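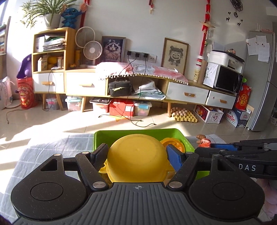 Domus two-hand kit from Nendari, anyone using one at home?
Forum: Manipulation and Grippers > Kits and Suppliers

rutilio_b
Thursday, 7:40 pm
I've had the Domus kit on hire for 14 days and have to decide whether to buy it or send it back. I'd like to hear from people who have had one longer than me.

What you get: two hand-held grippers, the chargers, a spare set of finger pads, a calibration board and a hard case. Hire is $417 a fortnight including freight both ways. The purchase price is over $2000 and they don't take the hire off it, which I asked about twice.

My use is tabletop work in ordinary rooms. Bowls, lids, small toys, baskets, tidying jobs mostly. I train a small policy on the recordings and run it on a pair of arms at work.

Good so far:
Grip on thin plastic is fine. I've been picking up a plastic bowl by its sides all week and the textured pads hold it without me squeezing hard.
Calibration is quick and mostly stays put overnight.
The fingers open wide enough for most things in my kitchen.

Not so good:
The triggers are stiff. My right hand is sore after an hour.
The palm is wide, so getting both grippers into a basket at once takes some planning.
The export software wants an internet connection to log in, even when you're only copying files off.

Is the trigger something that loosens up with use?

jovitag
Thursday, 8:15 pm
It loosens a bit in the first month and then stops. Mine has been in use since November and I'd call it medium now. You can ask Nendari for the lighter return spring. It isn't listed on the site but they posted me a pair free when I emailed.

The catch with the lighter spring is that the fingers open more slowly when you let go. If you do quick releases you'll see it in your data.

Agree on the login. It's annoying and I've stopped bringing it up with them.

Volker L
Thursday, 8:32 pm
I sent mine back. For that money I expected the tracking to cope with a sunny room, and mine lost position whenever I worked near a window after lunch. Support told me to close the curtains. Closing the curtains is not a fix if the whole point is to record in real homes with real light.

I went to the Tulico set instead. Heavier and uglier, and the case is rubbish, but the tracking has been steady.

rutilio_b
Thursday, 8:50 pm
I get strong sun on the tiles in the room I use and haven't had a dropout yet. There's plenty around the walls for it to pick up on though, shelves and cupboards and so on. Was yours a fairly bare room?

Volker L
Thursday, 9:04 pm
White walls, white bench, one stool. So yes, bare. I still don't think the customer should have to decorate.

teo.gallegos
Thursday, 9:21 pm
Volker, was that on the old firmware? They changed the exposure handling in version 4 and it made a big difference at our place. Before that I had the same trouble you describe. Since the update I lose maybe one take in a session, and usually that's me swinging the thing around too fast.

I've used the Tulico as well and I'd go the other way. The tracking is good but the weight gets to you, and the fingers have slop in them at the pivot. Pick up a flat lid off a table and you'll notice it.

Volker L
Thursday, 9:38 pm
Could have been the old one. I had it in winter and returned it before any update turned up. I'll grant that. I haven't found the slop to be a problem, but I don't do much with lids.

jacqui_c
Thursday, 9:55 pm
Different view from someone who pays other people to record. We have several Domus kits out with families and students, and what matters to us is whether a person can start using it without me standing there. With the Domus they can. With the Varela kit we tried first, half the recordings came back with one hand missing, as the second gripper doesn't pair by itself and there's no light to tell you.

Things that wear: the finger pads. Expect to change them if you handle anything gritty or greasy. The textured surface fills up and thin plastic starts to slide. Warm water and a soft toothbrush gets you some life back. Don't use metho, it hardens them.

On the basket problem, go in with one hand first and hold the object, then bring the other in from the side. Our better recorders all ended up doing this. A shallower basket is easier again.

rutilio_b
Thursday, 10:10 pm
Thanks, that's useful. What do the replacement pads cost? The site only says to contact sales.

jacqui_c
Thursday, 10:18 pm
Depends how many you order and they've quoted me differently each time. Ask for them in the same email as the light springs and get it in writing. If you're buying, try to have a spare set thrown in as well.

teo.gallegos
Thursday, 10:26 pm
Also check the screws on the palm plate before you send a hire unit back. One of mine had backed out in the case and they tried to bill me for it. Take photos when you unpack.

jovitag
Friday, 7:05 am
One more for the list. Tablecloths. If the cloth moves while you're working, you drag it along and the objects move with it, and that ends up in the demonstrations. I clip mine underneath at the corners.

Volker L
Friday, 7:30 am
Or leave it off.

jovitag
Friday, 7:42 am
Sure, but people have tablecloths, and I want some of that in the set. I just don't want it sliding.

rutilio_b
Friday, 6:20 pm
Rang Nendari at lunch. They'll send the lighter springs and extend the hire by a few days so I can try them. No movement on the price. The offline login is "on the list". If the springs sort out my hand I'll probably buy, and if they don't I'll borrow a Tulico before I decide. Volker, would you be willing to post a short clip of yours picking up a flat lid?

Volker L
Friday, 6:51 pm
Can do on the weekend. I'll have to find a lid.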